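연속극 회차 요약글 쓰는 법

매일 방송되는 연속극은 한 회만 놓쳐도 흐름을 따라가기 어렵다. 여기서는 드라마 「힐크베르크(Hirkberg)」를 예로 들어 회차 요약글을 쓰는 순서를 정리한다. 현재 61회까지 방영되었고 한 회는 70분이다.

1. 방송을 보면서 메모한다

장면이 바뀔 때마다 시각, 장소, 등장인물만 적는다. 대사는 줄거리를 바꾸는 것만 그대로 옮긴다. 데므첸코(Demchenko) 집안처럼 식구가 많은 경우에는 성만 쓰지 말고 첫째, 둘째로 구분해 둔다.

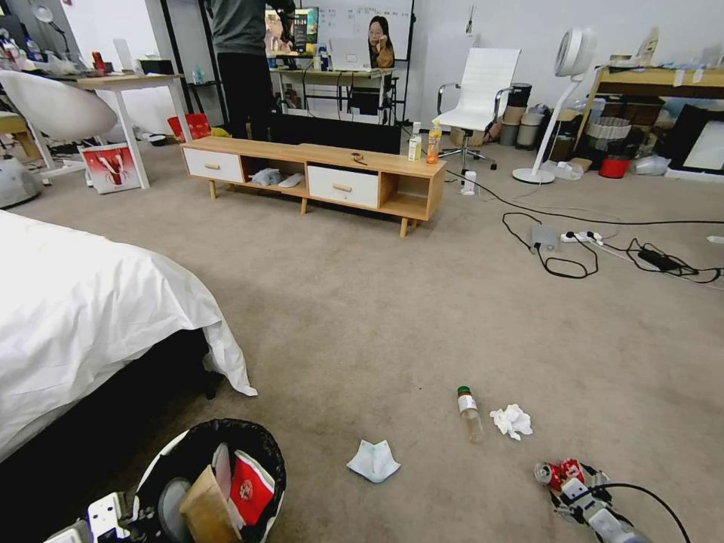 한 회를 몇 번 봐야 하나?
두 번이 적당하다. 처음에는 멈추지 않고 끝까지 보고, 두 번째에는 메모에서 빠진 부분만 찾아본다.

2. 줄거리를 갈래별로 묶는다

연속극은 보통 여러 이야기가 번갈아 나온다. 방송 순서대로 옮기면 읽는 사람이 헷갈린다. 사코프(Sakov) 병원 이야기와 딜포트(Dilport) 항구 이야기를 따로 모은 다음, 그 회의 마지막 장면이 속한 갈래를 맨 뒤에 둔다. 갈래마다 일곱 문장을 넘기지 않는다.

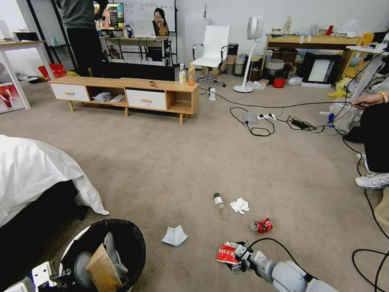

카펫 위의 빨간 캔과 구겨진 휴지

3. 첫 문단을 쓴다

첫 문단에는 그 회에서 가장 큰 사건 하나만 넣는다. 지난 회 내용은 한 문장으로 줄인다. 결말을 밝히는 글이라면 제목 바로 아래에 '스포일러 있음'이라고 적는다. 제목에는 결말을 쓰지 않는다. 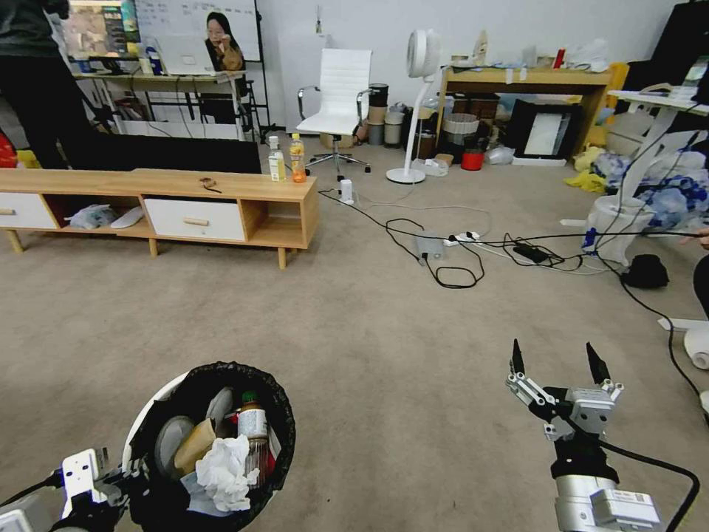 사진 제공: 힐크베르크 시청 노트

4. 추측과 사실을 나눈다

화면에 나온 일은 현재형으로 쓴다. "편지를 숨긴다"처럼 짧게 끊는다. 인물의 속마음은 대사로 드러난 경우에만 적고, 다음 회 예상은 본문 아래에 따로 모은다. 예고편에만 나온 장면도 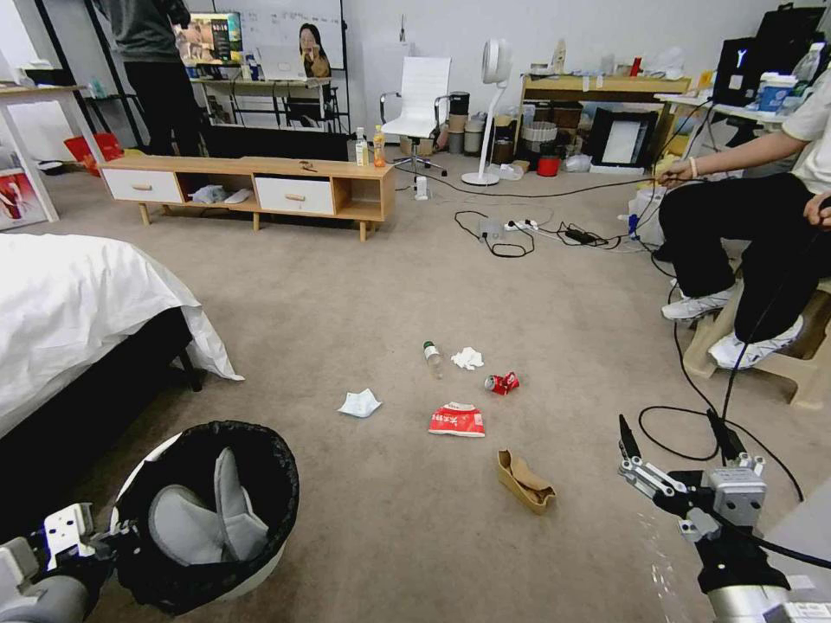

본문에 섞지 말고 예상 쪽으로 옮긴다. 편집에서 빠지거나 순서가 바뀌는 일이 잦다.

5. 올리기 전에 확인한다

회차 번호와 인물 이름의 표기를 공식 홈페이지와 맞춘다. 이전 회 요약글로 가는 링크를 맨 아래에 단다. 방송 뒤에 틀린 내용을 고쳤다면 고친 문장 옆에 '수정'이라고 표시한다.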